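Bruvar teaching cell, notes for session 9: recording demonstrations
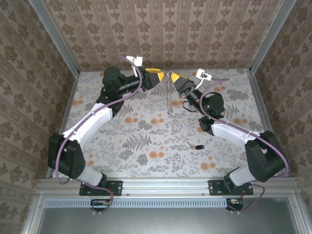
Fig. 1. Two-arm cell with key and ball chain, grippers close together at the centre.

**Task.** Handle a ball chain and a key with both arms under operator control. One episode is one attempt, from the start pose to the operator's stop signal.

**What is stored per episode**

- joint positions of both arms, measured and commanded
- gripper opening, left and right
- all camera streams, with timestamps
- operator initials and a result: success, failure or void

**Procedure**

1. Move both arms to the start pose. Place the key and chain by hand and vary their position and angle between episodes.
2. Start recording before the first movement.
3. If the chain slips, try to recover. Recoveries are kept and tagged `R`.
4. Stop the recording, enter the result, then reset.

Failures stay in the set but are left out of the first training run. Void is for faults in the recording itself, e.g. a dropped stream.

**Split.** The set holds 1,516 episodes. Hold out by operator as well as by start position: a random split puts near-identical attempts on both sides and the test score comes out too high. See Gil's notes on the Somach set.

**Known problem.** The ball chain is thin and shiny, and its swing depends on how fast the arms move. Pause for 2 seconds after each lift.

**Exercise.** Each pair records 20 episodes and hands in the log to Damián Arancibia.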